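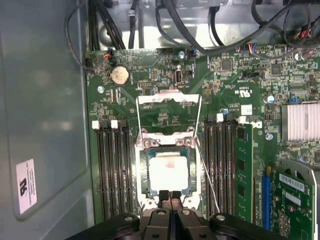
Figure 1. Motherboard in its case, with a processor in the socket and the load plate open.

What Happens to the Old Computer? Keeping, Passing On and Throwing Out in Sidora

Project report by Rok Yordanov
Supervising teacher: Lejla Mujić

1. Why I picked this subject

My grandmother has a closet in her hallway that my family calls the museum. There is a sewing machine in it, and a slide projector with no slides, and at the very bottom, under the winter blankets, there is the first computer my mother ever owned. It hasn't been plugged in since before I was born. When I asked my grandmother why she kept it, she looked at me as if I had asked why she kept the cat. "It was expensive," she said, and that was the end of the conversation, or so she thought, but I kept coming back to it for weeks.

When Ms. Mujić told us in November that our projects should start from something close to home, I knew pretty quickly that I wanted to find out what people in Sidora do with a computer once they have stopped using it. I had read plenty about mountains of electronic waste far away, and I expected to write about that. As you will see, most of what I ended up learning was about closets.

My main question was this: when a household in Sidora stops using a computer, where does it go, and who decides? I also had a smaller question, which was whether people would do something different if they had an easier choice.

2. How I went about it

I wrote a one-page questionnaire and took it door to door to 100 households, mostly in the old streets below the church and in the newer apartment blocks along the road to Clundel. I had wanted to do the whole town, but Ms. Mujić talked me out of it very kindly, and after my first rainy evening of ringing doorbells I was grateful to her. I left the sheet with people and came back for it later the same week, usually after six, when people were home and had eaten.

I should admit that the questionnaire wasn't very good at first. One question asked, "How did you dispose of your last computer?" and several of my neighbors crossed it out and wrote next to it that they hadn't disposed of anything. I changed it to "Where is your last computer now?" and the answers got much longer and much more interesting. Some people wrote on the back. One lady taped on an extra sheet.

Besides the questionnaire I did three longer interviews. The first was with the owner of the Radulović repair shop on the market square, the second was with the woman who runs the counter at the Clundel recycling yard, and the third was with my grandmother, who insisted on being included once she heard about the others.

I also kept a notebook of the things people said to me on the doorstep, because they often told me more standing there with the door half open than they had put down on paper. I asked everyone whether I could use their words, and I have left out their names.

3. What people told me

3.1 Keeping

The most common answer by a long way was that the computer was still in the house. It was in the attic, in the basement, behind the couch, in the garage on top of the paint, and in one case holding up a shelf of tomato seedlings. I had expected people to be a little embarrassed about this. Hardly any of them were. They spoke of their old machines fondly, the way you might speak about a car you learned to drive in.

The reasons they gave were mixed together, and I had a hard time sorting them. The one I heard most was photographs. People believed their old pictures were still on there and meant to get them off some day, when they had an afternoon or when a nephew came to visit. A man near the bus station told me his daughter's first years were all on a computer in his basement. He doesn't know whether it starts. He has been afraid to try, he said, because as long as he doesn't try, they are still there. I wrote that down on the stairs outside so I wouldn't lose it.

Price was the next big reason, and my grandmother turned out to be in very good company. For many older people a computer was one of the largest things they had ever bought after furniture, and throwing it away felt like saying the money had been wasted. Younger people hardly ever mentioned this. What they talked about was privacy. They were worried about passwords and bank letters and didn't trust anyone to wipe the thing properly.

And then there were the people who had simply never thought about it until a boy with a clipboard came to the door! Two of them thanked me and asked me to carry it away with me on the spot, and I had to explain that I was on my bicycle.

3.2 Passing on

A smaller group had given their computer to someone else, nearly always inside the family. It usually went downward, from parents to children, but in some homes it went the other way, and grandparents were using what their grandchildren had grown tired of. One grandfather was delighted with his, even though it was slow, and he told me he was slow as well, so they got along.

Very few people had sold theirs. Most said it wasn't worth the trouble of meeting a stranger for so little money.

The owner of the Radulović shop thinks people give up on their computers too early. Many customers come in ready to buy a new one, he told me, when the old one needs a good cleaning and a bit more memory. He doesn't always talk them out of it, as he does have to earn a living, but he tries. He also explained to me that a desktop computer is easier to keep going than most people think, since its parts can be taken out and changed one at a time, while a thin laptop often can't be opened up so easily. He keeps a back room of machines he uses for spare parts, and he is very proud of it. I could have stayed all afternoon, and I nearly did.

3.3 Throwing out

Only a few households had brought a computer to the yard in Clundel. Everyone who had done so owned a car. The yard is on the far side of the river, the bus doesn't stop there, and it closes at four in the afternoon, so anyone who works in the daytime has a hard time getting there at all. The woman at the counter told me she knows this. She has asked for one late opening a month and is still waiting to hear.

She was very patient with me and showed me the cages where the computers go before a truck collects them. I asked what surprised her most in her job, and she said it was how many people say goodbye to the machine. They pat it on the top, she said, and then they are a little ashamed and walk quickly back to the car.

A handful of people told me, in lowered voices, that they had put theirs out with the ordinary trash. I promised I wouldn't say which streets.

4. The Padum collection

My smaller question was about making it easier, and here I had some luck. Padum is the youth club in the old dairy building, and the people there were already planning a collection of used electronics when I started my project. They let me add a few questions to their sign-up form. They set up tables from three in the afternoon until eight in the evening, so that people could come by after work, and they offered help with saving photographs before anything was handed over.

I spent most of that day at the photograph table. I'm not very handy with computers myself, so I mainly made tea and talked to the people in line, and that suited me fine. By the end the club had taken in 991 kilograms of equipment, according to the scale they had borrowed from the feed store. It wasn't all computers, I should say. There were plenty of printers and an alarming number of toasters.

On the form, the answer chosen most often to "What made you come today?" was the help with photographs. The late hours came second. I had guessed that it would be concern for the environment, and that did get chosen, but less often than I had expected. Several people who had filled in my questionnaire and told me they would never part with their computer came in carrying it.

The man from near the bus station came too. He stood outside for a while before he came in. His computer started, and it took most of the evening to copy everything across, and he sat next to it the entire time and wouldn't take any tea.

5. What I make of it

I began with the idea that people hold on to old computers out of laziness, and I have to take that back. For most of the households I visited, the computer stayed because there was something unfinished about it. They wanted the photographs, or they were worried about the bank letters, or they had paid a great deal and couldn't quite let it go. A leaflet about recycling doesn't help with any of those things. A patient person at a table in the evening does help, at least with the first two.

I also think distance matters more than the town likes to admit. If the yard in Clundel had even one late opening a month, and a bus that stopped near it, I believe more people would go, though I can't prove that from my answers.

There are weak points in my work, and Ms. Mujić has asked me to name them. I only went to streets I could reach by bicycle. People who were never home in the evening are missing. Some of the people I asked have known me since I was small, and they may have given me the answer they thought I would like. I also forgot to ask about tablets and phones, which was silly of me, and I would put them in if I did this again.

6. Thanks

Thank you to everyone who opened the door, especially in the rain. Thank you to the Radulović shop for the long afternoon, to the counter in Clundel, and to all at Padum for letting me join in. Ms. Mujić read three versions of this report and got me down to our limit of 3000 words with great kindness, although I was sorry to lose the part about the toasters.

My grandmother has read it as well. Her computer is still under the blankets, and she has asked me to put down that this is her decision.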